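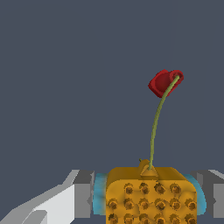 The Arm on the Freezer

Five months into a garage robot build, and most of the work still happens on a screen

Nov 30, 2023

The freezer in my garage has a robot arm bolted to a plank on top of it. It's a good height, the freezer. You can stand at it with a cuppa and not wreck your back. The arm has been there since winter and it doesn't do much yet. It can wave. It can put a tennis ball in an ice cream container, most of the time, if the tennis ball is where it was yesterday.

The rest of it lives in simulation, on an old desktop under the bench that sounds like a leaf blower once it gets going.

I should say what the job is. My mum grows things. Zucchini, chillies, pumpkins that take over the side fence every year. She's had trouble with her hands and the potting up has got hard for her. So the plan, as told to everyone at Christmas lunch after a few drinks, was a small arm that could pick up an awkward thing and put it down somewhere else without crushing it. Didn't sound like much. I'd fixed washing machines for a living for years, how hard could an arm be.

Hard. Anyway.

The parts came from all over. The arm is a kit from a little outfit called Irkach, six joints, all printed plastic and servos, and the manual was clearly written by somebody who already knew how to build it. Step 5 tells you to fit the elbow bracket. The elbow bracket can't go on until you've undone step 2. I've written this in the margin in capital letters for whoever gets it next.

The gripper I did myself. Two fingers, closing in from either side, soft pads on the insides. I must have printed a shoebox full of the things. The first lot were too smooth and everything slid out the bottom. The second lot had teeth, which held a lemon beautifully and also put holes in it.

Pads were what sorted it out. In the sim they're coloured light blue so I can pick them out from the grey of the fingers, and after a while I got so used to it that I went looking for blue silicone at the hardware shop. They had white. The pads on the real arm are white.

Simulation I came to late and grumpy. I like a thing I can put a spanner on. But the shared workshop over in Nerkham runs a night for robot people, a mixed bag, couple of uni kids and a few retired sparkies, and every one of them told me the same thing, stop breaking servos and practise on the computer first. I had burnt out two by then. So I went home and loaded up Lumura, the simulator most of them use, and lost the better part of a weekend to getting it installed.

What you do is build a pretend version of your gripper, then hand it pretend things to hold. Blocks to start with. Everybody starts with blocks and everybody gets cocky, because a block is the easiest thing in the world to hold. Flat sides, no surprises. My success rate on plain blocks hit 72 per cent the first night and I rang my brother.

Then you make the objects odd. The one I've spent most of November on is a yellow lump with rounded corners and rows of dark little pits across the front, and out of the top of it comes a long thin green stem with a red flower on the end. I made it out of bits of other models. It's meant to stand in for one of Mum's seedlings in its pot, more or less, and it looks like a crumpet that's sprouted. The body's the easy part. You squeeze it left and right, pads on both sides, done.

The stem is the whole problem. It goes up pretty well straight, then bends away to the right, so the flower hangs out well above the body and off to one side. Software that's only ever met blocks sees that flower as part of the object, which is fair enough, and works out the middle of the whole lot, and goes to grab there. There's nothing there. It closes on air next to the stem, or worse it gets the stem. In the sim that costs you nothing. In Mum's greenhouse that's a dead chilli and a phone call.

Took me ages to work out how to fix that and the fix is dumb. I told it to go low. Look for the widest bit near the bottom and ignore anything skinny. One evening's work once I'd stopped trying to be clever, although there were three weeks of being clever beforehand.

There's proper ways to do it. One of the uni kids is trainning a network on thousands of made-up objects, with the stems and the colours all shuffled about, and she reckons hers will handle anything by autumn. It may well. Mine handles pots. I've got a day job.

Getting it off the screen is another story. The sim arm doesn't sag and mine does, a bit, when it's stretched right out over the edge of the freezer. The sim doesn't have a roller door that lets the afternoon sun in. And the servos get warm and go vague after an hour. I've swapped the shoulder one for a beefier unit from Tang, and that helped, and it also meant reprinting the shoulder, and then the cover for the shoulder -- which still isn't finished, it's sitting on the printer now.

Cost, since people ask. More than I told my wife. Less than the boat.

If you're thinking of having a go, find a workshop night before you buy anything. Borrow an arm if they'll let you. Label your cables, both ends. Save the sim before you change the friction setting, and write down what it was, becuase you won't remember and the default is no use to anyone with soft pads.

Next job is a real pot. Plastic one, no plant, bit of dowel stuck in the dirt for a stem. Mum's offered a marigold but I've said not yet. She's started it in a tray regardless, says it'll be ready when I am.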